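Hand-held gripper demos: how many before the policy stops dropping the hat?
Asked by Anjani Entili

I'm repeating the Stulura result, where a policy learns a two-handed task from hand-held gripper demos only. My task is putting a bucket hat on a wire hat stand. With 40 demos it closes beside the brim more often than on it. Setup:
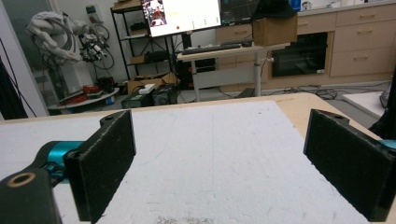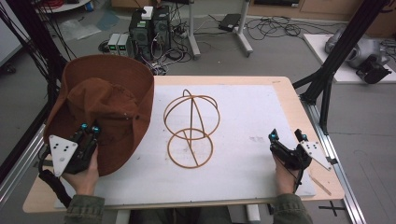
Do I need more demos, or is something off in how I record them? All of mine start with the hat on the left.

Aksel Hjaltested
Both, probably. I got nothing useful on soft objects until I had more than 100 demos. Move the hat and the stand between demos, and turn the hat too. Then check the delay between your camera streams. Ours was off by 3 frames and the learned grasps came out early, a lot like what you describe.

Sigrún Norðdahl
just collect more

Grethe Hviid
Agree with Aksel on the delay. Also hold out one hat position and run 4 trials there each time you retrain. Training loss told us very little about the grasp.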